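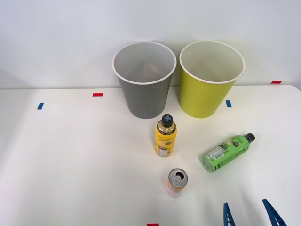 Can a robot clear the table for you yet? Almost - but it's a slow helper, and it needs things to be easy! Think of a green bottle lying on its side while a yellow one stands up straight. You'd grab either one without a thought, but a robot has to work out which way each is pointing before it closes its fingers.

Trí Vi, who teaches robots at Viden, says hers can try the same cup 100 times and still miss a few. So for now, I'm afraid, the dishes are still yours (sorry!).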